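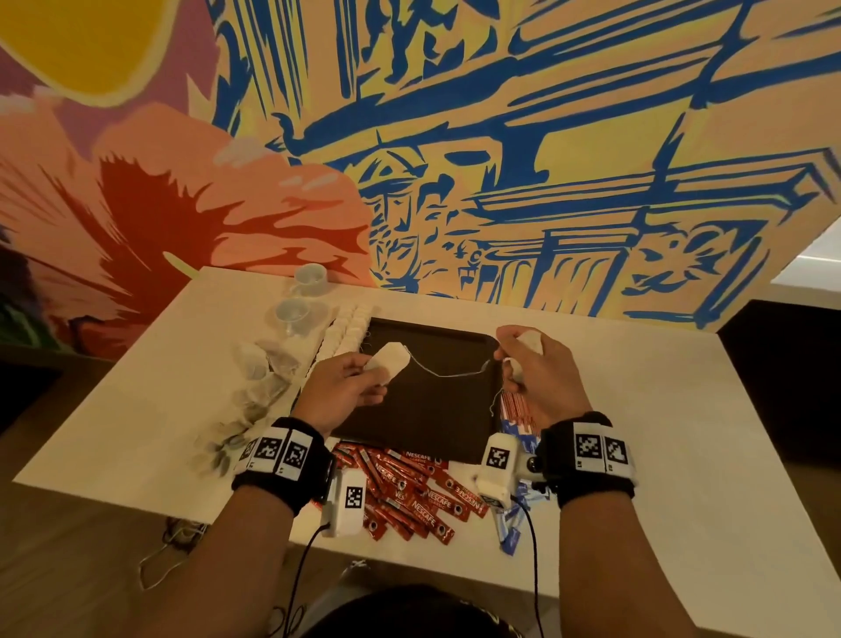 4.2 Storage and labeling of small teaching materials

The second part of the study looks at how teachers in the lower grades store the small materials that they use for counting, sorting and hand exercises. In the Caminstead classrooms, these materials were of two types. The first type was bought from school suppliers, for example plastic cubes, number tiles and alphabet cards. The second type came from the home, such as buttons, bottle caps, string and tea bags. Figure 3 gives an impression of the second type, with two white tea bags on a thin string held over a dark brown tray.

We visited 12 classrooms in Caminstead and nine in Starnanton. In each room the teacher was asked to name all containers in which small materials were kept, and to tell us who was allowed to open them. A container was included in the list if a child could reach it without a chair. In total the list has 114 containers. Closed cupboards were left out, as already described in Section 3.

The label on the container was recorded in one of four ways: word only, picture only, word with picture, or no label. Labels which were damaged but could still be read were put in the same group as the intact ones. When the word on the label did not agree with the content, we kept the label in its group and wrote a note. This happened mostly with boxes that had been used for another purpose in the year before. One box marked "shapes" contained only pencil ends.

The teachers did not agree on the value of labels with a word and a picture. In Starnanton, several of them preferred the word alone from the second month of grade 1, so that the children have a reason to read it. The Caminstead teachers kept the picture for the whole year. They told us that new children arrive also after September, and that for these children the picture is the quickest help. Our data do not permit to decide between the two opinions, and we think that both can be reasonable in the same school.

A further difference concerns the trays. Starnanton uses the Kołodziej tray, which is flat and has no divisions, and the child carries it to the table together with the box. In Caminstead the box itself is emptied on the table. The time for putting away was not measured. However, Soler, who made the visits in both towns, noted that small items were found on the floor more often where no tray was used. We report this as an observation only.

Large sets were a special case. One classroom owned a set of 1,000 counting cubes, which the teacher had divided over smaller boxes by color. For the analysis in Section 5 each of these boxes is treated as a separate container.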